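Subject: Re: [omitz-list] Organizer for the sorting desk, does it help or not?

Dear all,

thank you for the replies to my first mail. I answer now to the message from the Finevham group, and I try to keep it in the same order as the questions, so I leave the quoted text between my own paragraphs. If your mail program makes the quotes ugly, I am sorry, mine does it too.

> Hello Miłosz,
>
> We read your note about sorting the Omitz cards at a desk with
> the wooden organizer. In Finevham we are still using shoe boxes
> and paper dividers, and I must confess we lose time with them.
> Could you say more about how you lay out the desk? And is the
> organizer big enough for a serious collection? Ours is close to
> 3,000 cards and one of our members thinks such a small thing is
> only a toy.
>
> Second question: do you sort by set first, or by condition
> first? We had a long discussion and did not agree.
>
> Third: sleeves before or after sorting?
>
> Greetings from the Finevham table

I start with the size, as it was the point of your member. He is right in one way. The organizer does not store a collection and it was never supposed to. It is a place for the cards which are in work at this moment. I bring one batch to the desk, about 200 cards, and I don't open the next box until this batch is finished and written down. The rest stays closed in the cabinet. When I tried to have everything on the desk at the same time, I had piles up to the window and one pile went behind the radiator.
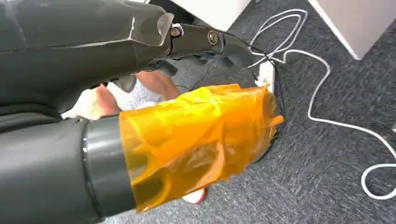
Written by Miłosz Szewczyk for the Omitz list

Most of the work is with the fingers, and the cards are small and smooth. I pick up a card by the long edges, never by the corner. With old Pongsiri printings the corners become white very fast, and one white corner is already the difference between two grades. If a card lies flat and does not want to come up, I slide it to the edge of the desk and take it there. Please don't use a fingernail under it. I have done it, and I have the card still, with a small moon in its back.

> Could you say more about how you lay out the desk?

Yes. I will try to say it simply, with words, and you can change it for your own table.

The laptop stands in the middle and I sit or stand behind it. The phone is on one side of it. The organizer goes to the other side of the laptop lid, on the front part of the desk, so that it is easy to walk around and look in. I know that some people want the organizer directly under the hand. For me it was worse, I was putting cards in too fast and then taking them out again. If I have to reach a little, I think a little.

One free place on the desk I keep for the single card I have doubts about. Only one card can lie there. When a second doubtful card comes, I must decide the first one. It is my only strict rule and my nephew finds it very funny.
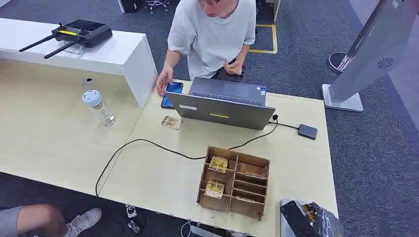 Page last changed: April, 16:40

Now about the organizer itself, because three people asked for it in private. It is made of thin plywood, laser-cut, and the panels go together with slots and tabs. The left column is the wide one and has two bays. The right column is narrow, with slots one over the other. The tabs come out a little at the bottom, and you can see them between the two columns and the desk if you bend down. On a soft desk top I would put felt under them. I have not done it yet.

I use it in this way:

The upper bay on the left is for cards which go to the binder.

The lower bay on the left is for exchange. I stand these cards upright, with the printed face to the outside. With the gold cards it is very practical, the yellow border is seen from the other end of the room and I know without opening anything that there is something to offer.

The narrow part on the right is for everything pale and ordinary. Energy cards, rule cards, the small advertising cards from the packets. I lay them flat. They hide partly behind the dividers and it does not matter, I look at them at the end of the evening.

Before you buy or cut one, please measure your cards in their sleeves. The common sleeve needs 64 mm and somewhat more to be comfortable, and the first organizer from the workshop in Bratach was made for the card without sleeve. They changed the drawing after I wrote to them, and they were very polite, but my first one is now used for tea bags.

> do you sort by set first, or by condition first?

By set first. I know that half of the list will disagree. My argument is that you can see the set in one second and the condition needs a lamp and patience. So I do the quick thing when the batch is big, and the slow thing when the batch is already divided in 4 smaller ones. If you do condition first, you will look at each card slowly two times. But if your collection has much damage, for example from a wet cellar, then I would take the damaged ones out before anything else and keep them far from the others.

> Third: sleeves before or after sorting?

After, for common cards. Before, for anything you would be sad to scratch. I have no better rule.

Some small things which I learned with this desk and which maybe save you an evening:

— Cables. There is a long black one that goes across the desk and down over the front edge, and a short one at the laptop. I would like to move the long one to the back, but the socket is where it is. If you have the choice, put the cable first and the organizer second.

— Write the numbers immediately. I told myself many times that I will remember eleven cards. I remember eight, and then I must count the binder again.

— Light. I had a strong lamp from above and the gold print was shining so much that I could not read the numbers. A lamp from the side is better, or the window in the morning.

— Rubber bands are forbidden. Also the wide ones. Also "only until tomorrow."

About the drawing for the laser cutter: I have asked in Bratach if I can share it on the list and I wait for the answer. They sell the organizer themselves, so I understand if they say no. Please don't write to them all at once. If somebody only wants the inner measures of the bays, I can take them with a caliper and send them in a separate mail.

And one question from my side to Finevham. You wrote that you use paper dividers in the shoe boxes. What paper is it? I tried normal office paper and it bends after some weeks, and the cardboard from cereal boxes is strong but it leaves dust on the sleeves. I am looking for something between these two, not too expensive, and I would need quite a lot of it.

With kind regards,
Miłosz Szewczyk

Contact the list owner | © Omitz list and the authors of the messages | Back to top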